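How to Get Something Useful Out of a Robot Open Day

I have been to enough of these to know how they go. You get a name sticker, a coffee, and a talk about how close everything is to working. The Droneo open day in February was better than most, but you still had to do your own digging. My method follows.

1. Read the invitation for verbs. Ours said visitors would "experience" the Pellov training program. I wrote back and asked whether we would see data being recorded or a robot doing a task. Those are two different demonstrations, and the answer was recording.

2. Skip the slides if you can. Didier Delorme gave the talk, which ran 30 minutes. The number he liked best was 700 recorded sessions. He did not say how many had been thrown out. Ask that.

3. Stand near the people doing the work and stay there through at least one full reset. The polished part of any demo is short. The fiddling between takes tells you more about cost.
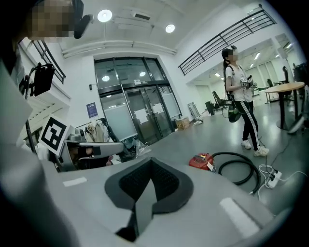 4. Ask the operators, not the host. Lensa Tefera, who records for the project, told me her wrists are done after up to 18 takes. That was worth more to me than the whole talk.

5. Ask to hold a gripper. Close it on your own pen, then on your car key. If it feels clumsy in your hand, wonder what a robot will learn from it.

6. Get one claim in writing. I picked "works in any home" and emailed it to Eilidh McIver at the front desk that evening. The reply said "most homes, with setup." Fine, but that's another product.

7. Write your notes before you drive off. Mine say: friendly staff, real work, no robot finishing a job on its own. I'd go back when there is one.

Last updated: February

Related
Neltach warehouse tour: what to ask
Reading a robot spec sheet without falling asleep
Buckley arm demo, second visit

Contact: Declan Geraghty, site editor | Copyright, all rights reserved | Back to top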